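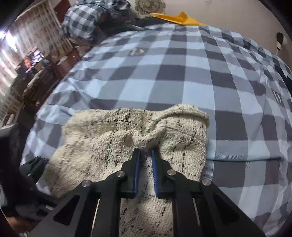 Towel folding demos, bunched start: how much of the fumbling do I leave in?

Posted by toggle_and_tea

Hi all, long-time reader, first proper post. I'm recording towel demos at home with a hand-held gripper for the Pliltik folding set, and I've got myself in a muddle about what counts as a good one.

The rules say every towel has to start crumpled on a soft surface, so I've been doing mine on the bed, on top of the duvet. Flat towels I can do all day. It's the bunched ones that get me. I go in, pinch somewhere near the middle of the heap, lift, and half the time what comes up is a twisted rope of towel with the corners still hidden underneath. Then I put it down, have another go, put it down again, and by the time I've found a corner I've wandered all over the bed and the fold itself is the shortest bit of the recording.

So do I keep those? Part of me thinks the robot ought to see somebody sorting out a mess, and part of me thinks I'm teaching it to dither. I've done 226 so far and I'd quite like to know before I do any more (my wrist would like to know too!). Also, does a checked duvet matter? Mine is big gingham squares and I wondered if it would confuse things.

Barbara Wysocka

Keep the ones where you recover, bin the ones where you dither. I know that sounds unhelpful, so let me try to say what I mean by it.

I spent most of last November doing this for Lutitport, first with the remote arms and later with a hand-held one like yours, and I had the same worry. What I ended up doing was asking myself, every time I closed the fingers, whether I could say out loud why I was closing them there. "I'm grabbing this ridge because it's standing up and I can get both pads round it", fine, good. "I'm grabbing here because I'm already here", not good, and that's the habit that comes out the other end. We had a policy trained on my early batch and it would pinch the dead centre of a towel, lift it an inch, drop it, and do the same again until someone stopped it. That was me to a T. Mortifying!

For a bunched start, a pinch in the middle is all right as a first move if you then do something with it. Lift it high enough that the towel hangs, give it a moment to untwist, and lay it down while moving backwards so it spreads out away from the lump. You'll usually get at least one corner showing. Then go for the corner, from the side, with the fingers just skimming the duvet. If you come straight down on a soft bed you push the towel into the duvet and pick up a bit of both, and with a terry towel the loops grip so well you won't feel it until the duvet comes along for the ride.

My limit was 2 tries at finding a corner. If I hadn't got one by then I finished the recording, marked it as failed and started again with a fresh crumple. Do mark them, don't delete them, some people want the failures.

Slow down just before you close as well. I had a terrible habit of swooping in and it made the closing moment a blur, and that's the bit you really want clear.

On the duvet, no, checks are fine. I'd be more bothered if the duvet was the same colour as the towel. Swap the bedding when it's due for a wash anyway and you'll get some variety without trying.

kettle_north

just do more of them. I did 260 for the Kourkoulas lot and never threw one away and they were happy enough. if your wrist hurts rest your elbow on something

fennimore

I agree with nearly all of Barbara's post but I'd be careful about the shake-out. Whether it's any use depends on what robot they're putting it on. A fast flick is easy for a person and quite a lot of arms can't do it, so you end up with lovely recordings that get filtered out because the speed is over the limit. That happened to a good 100 of mine when our little group in Flallville sent its first batch in, and I sulked for a week. A slow lift and lay is safe. Ask Pliltik what the limit is, they ought to have it written down somewhere.

Small thing on the gripper itself, have a look at the rubber pads every so often. Terry towels shed like mad and once the pads are full of fluff they start slipping, and you squeeze harder to make up for it without noticing. I wipe mine with a damp cloth between batches.

And I'd gently disagree with kettle_north about keeping everything unmarked. It might be fine for them, but whoever sorts yours will thank you for the labels.

toggle_and_tea

Thank you, this is so helpful. I've just had a look back through yesterday's and I am definitely an "already here" grabber. Going to try the lift and lay tonight, slowly, and I'll write to Pliltik about the speed limit. Barbara, when you say marked as failed, do you put that in the notes box or in the file name?

Barbara Wysocka

Notes box! I did it in the file name once and had to rename the lot.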